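Andwood Teaching Guide
Section 6: Recording a cabinet task by remote control

This section covers tasks where one arm manages a door and the other handles the item on the shelf. Finish the arm calibration in Section 5 before you start. The example task name used below is Alovier.

6.1 Before you record

1. Park the base facing the cabinet, with both arms able to reach the opening.
2. Check the floor for loose cables. Move any that cross the path of the base.
3. Open Rernoser on the operator station and select New Task. Type the task name and press Save.
4. Set the grip force limit to 18 for file boxes and other thin-walled items.
5. Turn on the head view and both wrist views. Recording will not start if a view is missing.

CAUTION: Keep people out of reach of both arms while the remote control link is on. One person must stay at the stop button.

6.2 Recording the task

1. Press Record. Wait for the tone before you move the hand controllers.
2. Bring the right gripper to the outer edge of the door. Place the fingers on either side of the panel and close them slowly.
3. Swing the door in an arc that follows the hinge. If the arm slows down or the controller buzzes, you are pulling against the hinge. Ease off and correct the angle.
4. Keep the right arm still once the door is open. Move the left arm only.
5. Use the head view to line up with the shelf. Switch to the wrist view for the last part of the approach.
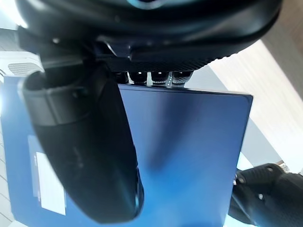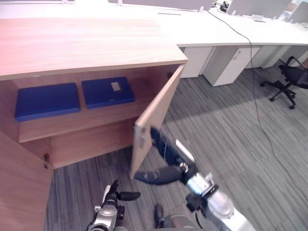
Figure 6-1. Wrist view with a blue box near the gripper fingers (first picture) and head view with the right gripper at the cabinet door (second picture).

6. Close the fingers on the box and lift it clear of the shelf before pulling back.
7. Set the box down at the target spot, open the fingers, and back the arm away.
8. Press Stop, then mark the take Good or Discard.

NOTE: Small pauses are fine. Long pauses are learned as part of the task, so discard any take where you stopped to think.

6.3 How many takes

Record 65 good takes for each cabinet. Change the starting position of the box between takes. Leave the base where it is for the whole set.

6.4 Messages

Error 1512: A wrist view dropped out during the take. Reseat the camera plug and record the take again.

Door contact lost: The right gripper slipped. Discard the take and return to step 2 of 6.2.

To train from the saved takes, go to Section 7, Sending takes to Shi.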